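Sleeping on a slope, on purpose

Wednesday, November 11, 2020

I should explain that I booked the Tiltent in August, when I was feeling young. It's a canvas cabin hung on cables off the side of the old Tidadov quarry, and the website shows it at sunset with two people drinking wine and looking like they've never had a backache. There is one cabin. There is one night left on the calendar, always. I fell for it.

You park at the Wimberg feed store and walk in. Then there are 182 steps cut into the rock, going down, which feels like a gift until you remember checkout. Armindo Abreu, who owns the place, met me at the top with a harness, a thermos and a form. The form had 15 places to initial. Number nine was about owls.

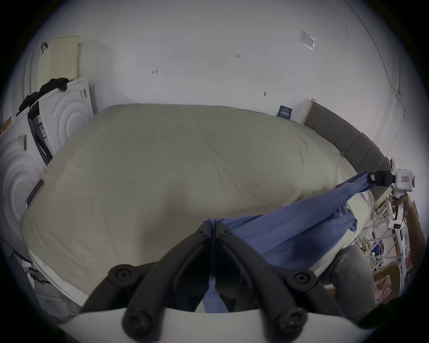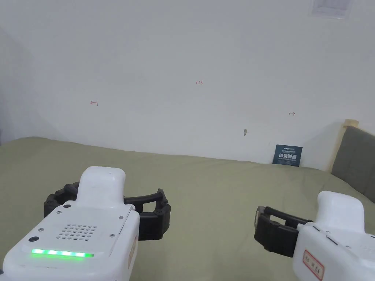
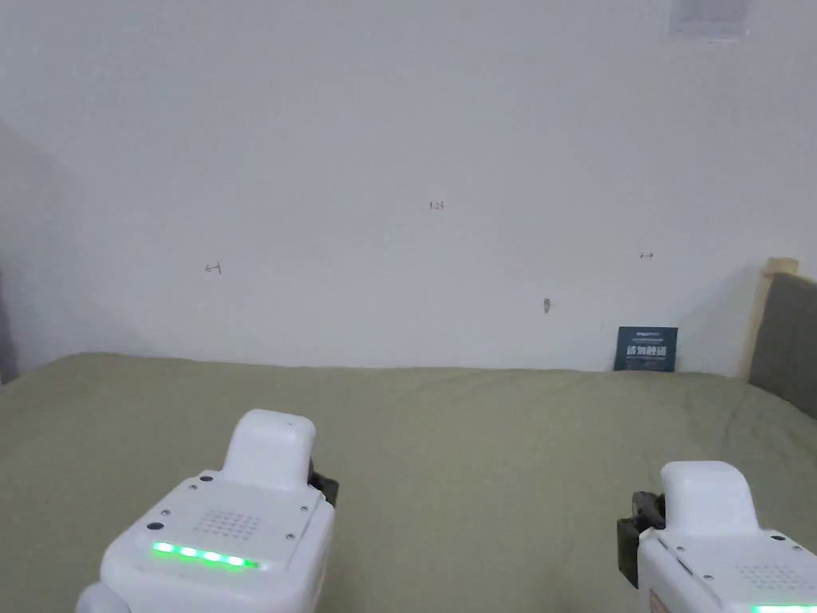 The cabin gets its name from the wind. When it blows from the west the whole thing leans a little, very slowly, and then thinks it over and leans back. Armindo calls this "the breathing." You sleep in a kind of padded trough down the middle, strapped in at the waist, with your feet toward the rock and your head toward a great deal of nothing. By two in the morning I was having tender thoughts about furniture. I wanted a big bed that stays where you put it, with a rumpled duvet and a grey upholstered headboard like the one in the first picture, and I wanted a wall at the end of it. I would have taken the wall by itself.

I did see the stars, I'll give them that. I also saw a goat, at eye level, standing on a ledge I would have called decorative. We looked at each other for a while. The goat left first.

Breakfast comes down on a pulley at seven. Mine was a cheese roll, a boiled egg and a pear, and the egg had made the trip better than I had. There's a guest log in a dry bag, and I read most of it while working up the nerve to unclip. Eduardo Louro wrote two full pages about finding himself. Under that, Fernanda Amaral wrote "Windy. Bring socks." I'd like to travel with Fernanda Amaral.

Then the steps, going up. I stopped to admire the geology a lot.

A few practical things if you're still reading and still tempted. The bathroom is at the top. Phones work if you lean out, so phones don't work. Armindo takes cash only and rounds up. Earplugs are no help at all, the creaking comes up through your hips.

I've booked again for spring. There was one night left.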